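Home > Support > Small Appliances > My Tickets > Log Out

Ticket 300-98, opened August 29, 2022
Product: Messina two-slot toaster, from the Ukgate shop

Hello, and thank you for the quick reply! I tried all 4 dial settings as you asked, and the bread still comes up pale on one side.
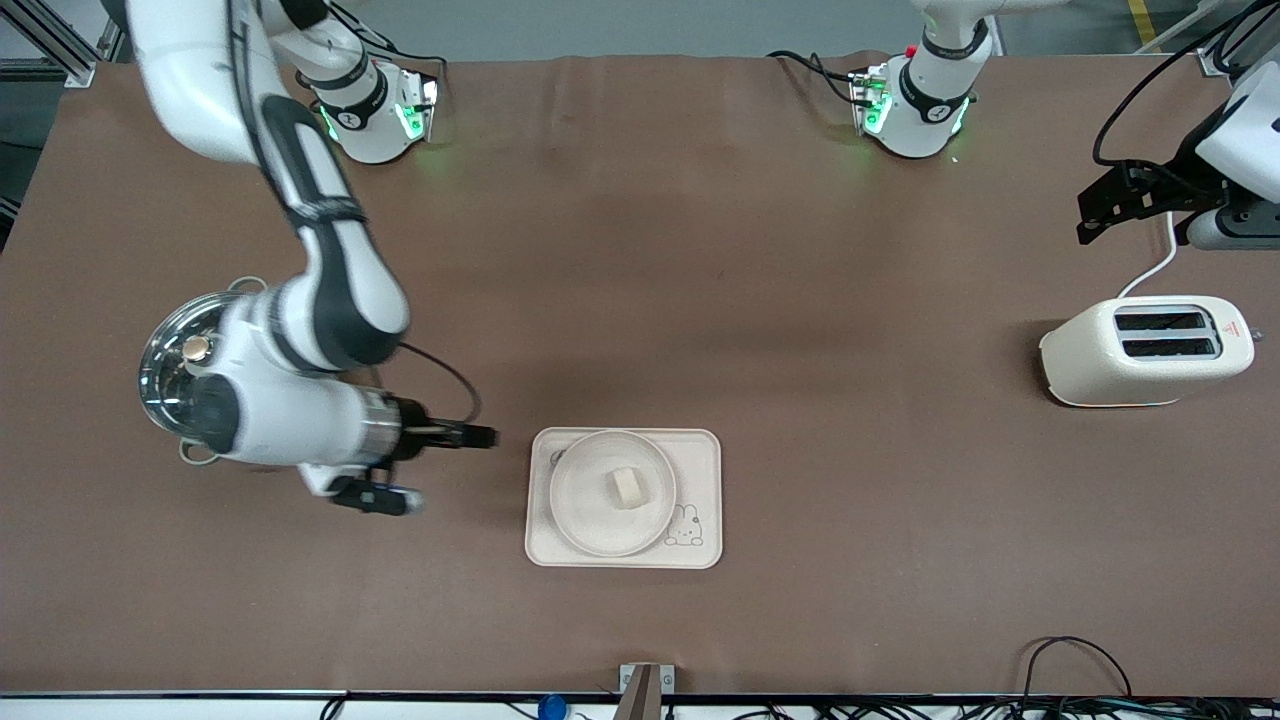

I also changed outlets, and shook out the crumbs (plenty, sorry to say).

Update: seven slices later, no better. I did look for the model number, but all I can find from above is the little red label at the right end. Is it printed underneath, perhaps? 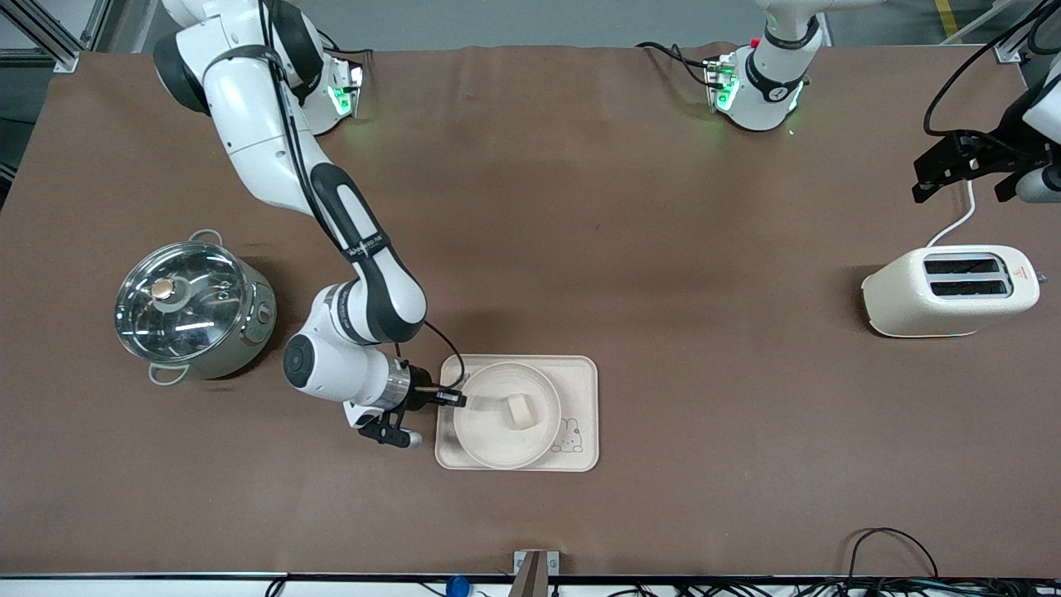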